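The Second Grip

4 min read

Stijn Dierckx had two grippers to compare before June, and his mother's bedroom to do it in. The laboratory at Lumanlan was closed. She had moved to the sofa without being asked and left the door open, so that she could hear.

"Which one is winning?" she called.

"It is not a race, Mum."

"Then why do you write down the scores?"

He wrote them in a school notebook, with a column for the Plerow and a column for the Drarov. The Plerow fingers were stiff and closed with a small click. The Drarov fingers gave a little, like a polite handshake. After 211 folds he still preferred the Plerow, and he was a bit ashamed of this, for he had argued in favour of the Drarov in front of everybody.

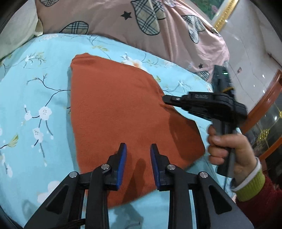
The difference was in the second grip. The first one was easy with either pair, you only had to arrive and close. But the second hand had to come while the first was waiting, and it had to take the cloth without pulling it away from its neighbour. Knitwear was the worst. On the sheet with the plum blossoms the orange-red knit lay folded and fuzzy, and when he pressed the tool against its right edge he felt in his wrist how the layers wanted to slide. The Drarov let them slide. The Plerow held, and sometimes it held too much.

He changed the fingers and began again. His mother came to the doorway with her tea.

"You fold like your father," she said. "He also squeezed."

"The target is 1,000 folds. I can't be gentle a thousand times."

"I have been." She watched him do one more — slowly, with his tongue between his teeth. "Wait a little before you lift. You are always lifting while you still decide."

He waited. He counted one breath, then he lifted, and he wrote the result in the Drarov column. He did the next one the same way.

"Well?" she said.

"Go and sit down," said Stijn, and turned to a clean page.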